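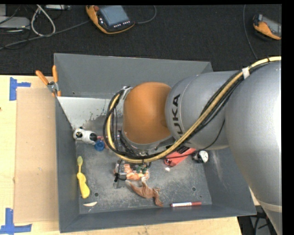
Working Safely at the Picking Cells: Your Questions Answered

Posted January 26, 2025, by Alfredo Samonte

We get a fresh batch of questions every time a new group joins us at Plolcombe, and a lot of them are good ones, so I've gathered the usual suspects here. If yours is missing, please come find me (I'm happy to talk about this stuff all day).

Can I reach into the bin if the arm has stopped?
Please don't! An arm that is holding still may just be waiting for its next command. Put the cell in its safe state at the controller, check that it's showing what you expect, and then reach in.

Where should the handheld controller live?
Off the table and out of the arm's reach, with the red button where you can get to it. Whoever is running the cell needs one close by the whole time, and if you swap operators halfway through, say so out loud to each other.

What can go in the bin?
Mixed household things are fine, and the odder the mix the better: toys, brushes, markers, caps, crumpled cloth. We leave out glass, open blades and anything over 2,000 grams. The Odow item list runs to 1,006 entries at the moment, and if you'd like to add one, send me a note with its weight.

Does anyone really look at the cables?
Yes, before every session. Walk the arm slowly through its range and watch the whole bundle, hoses included. You want enough slack for the wrist to turn and not so much that a loop can catch on the bin or on something inside it. If a tie or a bit of tape has worked loose, fix it before you start.

What is tape on the tabletop for?
Tape marks are there so things go back in the same spot. If you shift anything that sits on a mark, run the position check again, even if it only moved a hair.

How fast may we run?
Stay at 11 percent for any new program. Once it has gone through 70 cycles without a stop, you can ask for a speed review, and we usually get to those the same week.

Do visitors from Closach need the full training?
Only if they'll be operating. Otherwise the short briefing is plenty.

Related
Leitão gripper care sheet
Before you edit the Odow item list
Refresher dates for March

Contact the cell safety desk | © Plolcombe | Back to top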